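Is it worth paying for a paint mixing upgrade before doing a small room?

Asked by Theano Spanos, 10 November 2018

I want to paint our spare room blue. The store wants me to pay extra for the Britgate "wall and primer in one" and swears it covers in a single coat. The walls are a tired cream color, no patches, one window. I've been burned by one-coat promises before. Has anyone tried it over a light color, or is it the same stuff in a nicer can?

Ruben Verbeke

I don't believe in one-coat anything. I used the Britgate in our hallway and needed 2 coats, same as with the cheap Prusdale I had in the garage. The first coat looked fine at night and awful the next morning — you could see every place the roller turned around. It did go on thick and it didn't drip much, so I'll give them that. Would I pay extra again? No. Buy a decent roller cover with the money and plan on a second coat whatever the can says.

Also, get the sample pot and paint a big patch by the window. Blues shift a lot. Mine looked gray on the card and came out closer to a swimming pool.

saithong57

just use white, easier to sell the house

marrow_lane

I'd mostly agree with Ruben, except that bare or patched plaster does need a real primer, and "primer in one" isn't that. Over clean cream you can skip it. Wash the walls first, let them dry, and keep a wet edge. I'd also leave the ceiling alone if it's beige or off-white now.

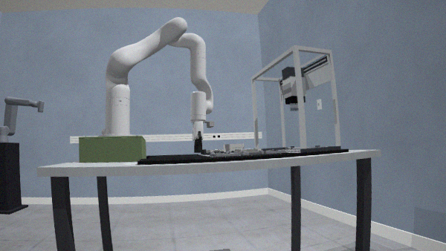 A bright white ceiling next to a strong blue makes every wobble in your cutting-in show up, and I've never seen a tape that fixes that, whatever the package claims.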